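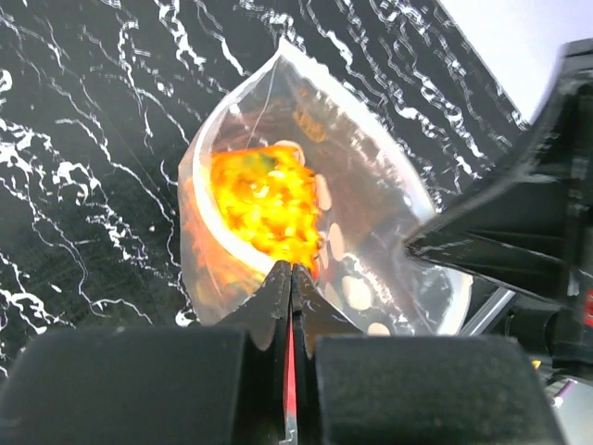

This page was last edited in July, at 16:40.

Fellton Charge Pass

The Fellton Charge Pass is a monthly subscription for drivers of electric cars, sold by the charging company Fellton. It gives members a lower price per unit at the firm's rapid chargers and lets them book a bay up to 32 hours ahead.

History

The pass was devised by Bilal Harb, then head of pricing at Fellton, and was first tried in the town of Posby with 184 drivers. Members paid a flat fee and could charge as often as they liked. Queues at the Posby site led the company to drop unlimited charging before the wider launch, and a monthly cap of 900 units was set instead. The cap was later raised to 1000.

Use

Members start a session with a card or through the Issa app, which also shows free bays. Unused units do not carry over to the next month. Business accounts are billed separately.

Reception

Drivers without a home charger made up most of the early members. The motoring newsletter Grallow called the fee fair for high-mileage drivers but poor value for anyone charging once or twice a month.

See also

Charging network
Roaming tariff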